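Curkeck Room Refit: Progress Report to the Sedgwick Fund, August

Dear Huia Stubbs,

Thank you again for your patience, and for the kind note that came with the second payment. It cheered us all up at a time when the room looked worse than when we began!

The big news is that the shared workroom is back in use. We've spent $442 of the $700 so far, mostly on table boards, paint and a secondhand cupboard from Cilness. Orlando Carhuamaca gave up three evenings to sort through the old supplies with me (we found things neither of us could name), and six boxes have gone to the Sulton store, where they'll stay until people have had a fair chance to claim what's theirs.

I won't pretend it's tidy. The clutter has a way of drifting back in by four in the afternoon, and the white tabletop has picked up its share of smudges and scuffs. Cables are still the thing people grumble over most, and I'd like to get them off the work surfaces before we do anything prettier.

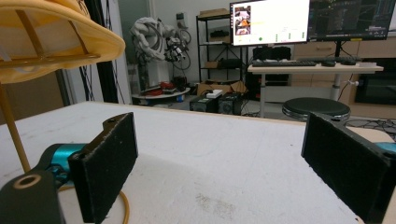
Will the rest of the grant cover the remaining work? The $258 we have left should pay for shelving and cable clips, and Orlando will do the fitting himself.

We haven't settled where the shelves should go, and there are strong feelings on both sides, so I'll write again once that has been thrashed out. You'd be very welcome to come by and give us your opinion.

With warm thanks from everyone at Curkeck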